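Vergleich zweier Greifer für die Demontage von Desktop-Rechnern
Projektbericht, Studiengang Automatisierungstechnik
Projektpartner: Studutel, Vanholm

1 Aufgabenstellung

Studutel nimmt ausgemusterte Bürorechner zurück und zerlegt sie bisher von Hand. Im Projekt war zu klären, ob ein kleiner Roboterarm die Entnahme einzelner Komponenten aus bereits geöffneten Gehäusen übernehmen kann und welcher Greifer sich dafür eignet. Betrachtet wurden drei Teilaufgaben: Speicherriegel ziehen, Datenkabel abstecken, Festplatte aus dem Laufwerkskäfig nehmen. Das Öffnen der Gehäuse und das Lösen von Schrauben waren nicht Gegenstand der Arbeit.

Zur Auswahl standen ein elektrischer Parallelgreifer von Zundinier mit starren Backen und ein adaptiver Zweifingergreifer aus der Kvaran-Reihe mit nachgiebigen Fingergliedern. Ein Sauggreifer wurde nach Vorversuchen verworfen, da an Steckern und Riegeln keine ausreichend große ebene Fläche zur Verfügung steht.

2 Versuchsaufbau

Der Arm ist hinter dem Werkstück auf einer Grundplatte montiert und arbeitet von oben in das liegende Gehäuse. Die Position am hinteren Rand wurde gewählt, um die Bedienseite des Tisches frei zu halten. Sie hat den Nachteil, dass der Arm bei Griffen in der vorderen Gehäusehälfte weit gestreckt ist und die Orientierung des Handgelenks nur noch eingeschränkt gewählt werden kann. 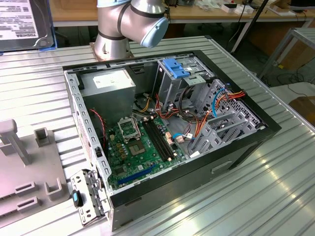 Abb. 1: Arbeitstisch mit geöffnetem Gehäuse, dahinter der Arm. Die beiden Speichersteckplätze sind leer.

Die Greifpunkte wurden für jeden Gehäusetyp einmal von Hand angelernt und in einer Tabelle abgelegt. Eine Bildverarbeitung zur Lagekorrektur war vorgesehen, wurde aber aus Zeitgründen nicht umgesetzt. Die Wiederholgenauigkeit der Werkstücklage hängt damit allein vom Anschlag auf dem Tisch ab.

Die Steuerung läuft auf einem Industrie-PC. Beide Greifer werden über dieselbe serielle Schnittstelle angesprochen, die Umrüstung dauert mit Neukalibrierung des Werkzeugmittelpunkts etwa 17 Minuten.

3 Durchführung

Insgesamt wurden 883 Greifversuche ausgewertet. 336 davon entfielen auf das Abstecken von Datenkabeln, der Rest auf Speicherriegel und Festplatten. Ein Versuch galt als erfolgreich, wenn das Teil ohne manuellen Eingriff im vorgesehenen Ablagefach lag. Versuche, bei denen das Gehäuse auf dem Tisch verrutschte, wurden als Fehlversuch gewertet, auch wenn das Teil korrekt abgelegt wurde.

Die Verriegelungen der Speichersteckplätze wurden vor jedem Versuch von Hand geöffnet. Ein automatisches Öffnen gelang mit dem Parallelgreifer vereinzelt, war aber nicht reproduzierbar.

4 Ergebnisse

Beim Ziehen der Speicherriegel war der Parallelgreifer klar überlegen. Die starren Backen halten den Riegel parallel zum Steckplatz, der Abzug erfolgt ohne Verkanten. Der adaptive Greifer kippte den Riegel häufig beim Anheben, sodass er sich im Sockel verklemmte.

Bei den Datenkabeln kehrt sich das Bild um. Die Stecker liegen je nach Kabelführung leicht verdreht, und die nachgiebigen Finger gleichen diesen Winkelfehler aus. Der Parallelgreifer fasste in diesen Fällen nur eine Kante und rutschte ab. Nicht zufriedenstellend gelöst ist für beide Greifer der Fall, dass Stromversorgungskabel über dem Stecker liegen. Sie müssen vorher zur Seite geschoben werden — eine Bewegung, für die kein fester Greifpunkt angegeben werden kann.

Festplatten konnten mit beiden Greifern entnommen werden, sofern der Käfig eine werkzeuglose Verriegelung besitzt und diese bereits gelöst ist. Der Hub des Parallelgreifers reicht für die Schmalseite aus, nicht aber für die Breitseite. Der adaptive Greifer erreicht beide Griffrichtungen.

Im Steuerungsprotokoll sind 2424 Meldungen der Kraftüberwachung verzeichnet. Der größte Teil stammt aus der ersten Versuchsreihe, in der die Schwelle zu niedrig eingestellt war. Diese Reihe ist in den oben genannten Versuchen nicht enthalten.

5 Bewertung und offene Punkte

Keiner der beiden Greifer deckt alle drei Teilaufgaben ab. Für den Anwendungsfall bei Studutel wird der Parallelgreifer mit gummierten Wechselbacken empfohlen, die Kabel sollten vorerst weiterhin manuell abgesteckt werden. Ein Greiferwechselsystem würde die Umrüstzeit verkürzen, war im Projektbudget jedoch nicht enthalten.

Offen sind die Lagekorrektur per Kamera, eine Spannvorrichtung gegen das Verrutschen des Gehäuses und die Übertragung der Greifpunkte auf weitere Gehäusetypen. Die Greifpunkttabelle und die Steuerungsskripte wurden im Juni an Studutel übergeben.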